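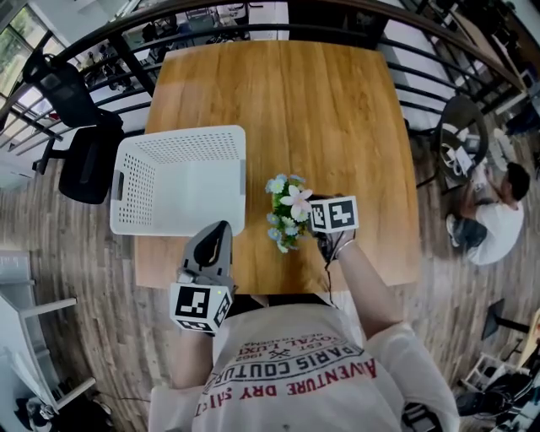 Artificial flowers and the white basket, upstairs table.

Flower table, Undthorpe

The table on the upper level gets used for all sorts, and this spring it was the turn of the artificial flowers. We bought them in January from Vetow, mostly in small bunches, to go on the desks and in the entrance at Nultthorpe. They needed sorting by colour before they went anywhere.

The small bunch in the picture has pale blue blossoms and one larger flower in white and pink, with short green leaves. The blue ones are going to the front desk. Anything with long stems goes in the tall vases and was done separately.

The basket is plain white plastic with small square holes in the sides and a slotted handle at the end. It washes easily and it stacks. We keep 10 of them in the store cupboard, and Osagie has asked to borrow 2 for their open day.

The table top is wood, so please wipe up any water straight away and use a mat under vases.

Flowers can be collected from 15th May. Please bring your own bag.

Contact: Iker Mateos, Undthorpe office | © Undthorpe | Back to top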